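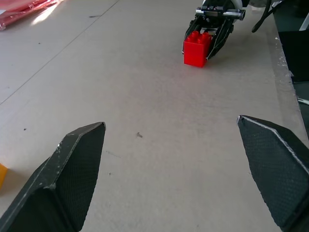

Figure 2. A light beige-gray tabletop with faint smudges, small dark specks and a thin seam where two panels meet.

4.2 What people count as a clean table

We come now to the part of the study that gave us the most pleasure to carry out, and that also gave us the most trouble when we sat down to write it up. In the earlier sections we looked at when households clean their kitchen and dining tables, and with what. In this one we take up a softer question, and one that our participants were very happy to talk about at length once the recorder was on and the coffee had been poured: how does a person decide that a table is clean enough to stop wiping?

The existing writing on housework tends to treat this as a matter of standards, as if every home kept a fixed line somewhere and a surface fell on one side of it or the other. We went into the interviews half believing this ourselves. Of the 22 households we visited in Conditby, however, only a small group spoke in this way, and even they tended to soften it as the conversation went on. One retired baker told us firmly that a table is clean when there is nothing on it, and then, a few minutes later, told us just as firmly that her table was clean while resting her hand beside a row of crumbs from the morning toast. When we asked about the crumbs (gently, we hope) she said that those were today's.

That small remark turned out to be useful to us, and we found versions of it in many other homes. People sorted marks by age and by where they thought the marks had come from. Fresh crumbs were part of a meal and would go when the meal was over. Old crumbs, especially those lodged in a join or under the rim, were dirt in the full sense and could be a cause of real embarrassment. Smudges sat somewhere in between. A smudge that could only be seen with the lamp on was mostly forgiven, and several people said they never looked at their table in that light if they could help it.

Seams deserve a paragraph of their own. Tables that extend, or that are made from two panels pushed together, came up again and again, nearly always with a sigh. Figure 2 shows the kind of line we mean, narrow and straight and easy to overlook on a pale surface. Participants who owned such tables described a whole second round of cleaning, done with a toothpick, a folded card or the corner of a damp cloth, and they kept it apart in their minds from ordinary wiping. One father of two called it "the Friday job," and his teenage daughter, who was doing homework at the other end of the table, remarked that she had never once seen it done on a Friday.

We had expected color to matter a good deal, and it did, though the pattern was less tidy than we had hoped. Owners of dark tables complained of dust and owners of light tables complained of specks, and each group was quite sure that the other had the easier life. Two households had changed from a dark table to a light one within the past few years. Both said that they now wiped more often but worried less, and we were not able to get much further than that, in spite of a long and very enjoyable second visit to one of them in April.

The wiping diaries give us a slightly different view. Each household was asked to note every time someone wiped the table over 9 days, along with a word or two on why. The most common reason given was simply that a meal had ended. The next was that someone was coming over. Visible dirt came third, well behind the other two, and we think this deserves more attention than it has had so far. A good share of wiping seems to be done to mark the end of one thing and the start of another, and the state of the surface enters into it only lightly. Several entries say as much in plain words: "already clean, did it anyway."

We should add a word of caution here. The diaries were filled in by whichever adult had agreed to take part, and we suspect that wiping done by children, guests and spouses was often missed. In one home the diary showed no wiping at all for two days, while in the interview that followed, which ran to 45 minutes, the participant's husband listed from memory several occasions on which he had done it himself. We have left that diary in the sample as it was written, and we return to the question of unrecorded work in Section 5.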